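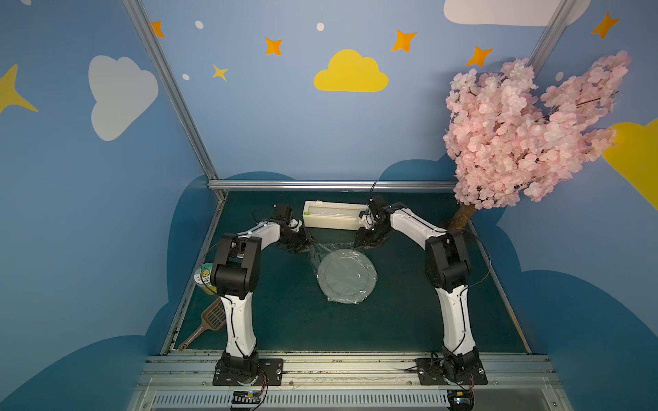 Eliécer Ríos wrote that he had waited until the masters came back before asking, and now wished he had asked sooner. He and a friend have finished their first EP, four songs of slow, hazy house music under the name Clerow, and he can't decide how to put it out.

"We have 3,347 followers, most of them from one remix we gave away in February," he went on. "A small label called Fehr has offered to release the EP, but they want to drop one track and hold the whole thing until fall. My friend says we should do it ourselves next month. I love that label, I've bought their records for years, and I'm also scared the songs will feel old to us by then. Has anyone been in this spot? What would you ask them before signing?"

Nayeli Huaranga
Congratulations, first of all! Finishing four songs with another person and still being friends is worth a nice dinner. I was in nearly the same place with my project Ekby, and we went with the label. It was slow – painfully slow some weeks – but they got us onto radio shows that had never opened our emails, and two of those hosts still play us. Before you sign, ask how long they keep the rights to the masters, who pays for the artwork, and whether the split comes before or after their costs. Get the release date in writing too. As for the track they want to drop, ask if you can keep it and put it out yourselves later on. Ours said yes right away, and I'd been nervous about asking for 3 weeks! And songs do feel old to the people who made them, I'm afraid, but your listeners will be hearing them for the first time.

Curnis
self release. i did mine with 46 followers and it went ok. get the metadata right before you upload, i spelled my own title wrong and fixing it took forever

Eliécer Ríos
Thank you both so much. Nayeli, I hadn't thought about the costs question at all, and I'm writing to them tonight – will let you know what they say about the fourth track.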